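Marty sim - arm stops above target, no grasp
July 8, 2026
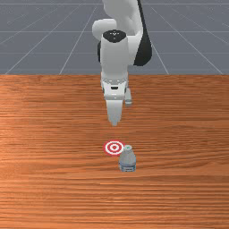 Sim view, hand over the bullseye, nothing in the fingers. Bottle at front right of the target.

Same fault as in May. On run 183 the arm came down over the target and the controller held there until the watchdog killed it. No collision flag, no joint limit warning. Log stops at step 456 with the state still set to "descend."

Silvana Marinho reran it with the same seed and got the same stop twice. With a new seed it went through. So it follows the start pose - not a random drop in the link to the Clisen planner.

Checked so far:
Gripper command is never sent. The close call waits on a height check that doesn't return.
Table height in the Fedum config matches the scene file.
Moving the bottle farther from the target made no difference.

The part that bothers me is the 2 second timeout. It should have thrown a fault and backed the arm off. It logged "OK" and sat there. On the real arm at Nedemport that would be a powered hold with no alarm, so no transfer until this is fixed.

Emerson Nogueira has the timeout code. I'm going through the height check, starting from the last good build.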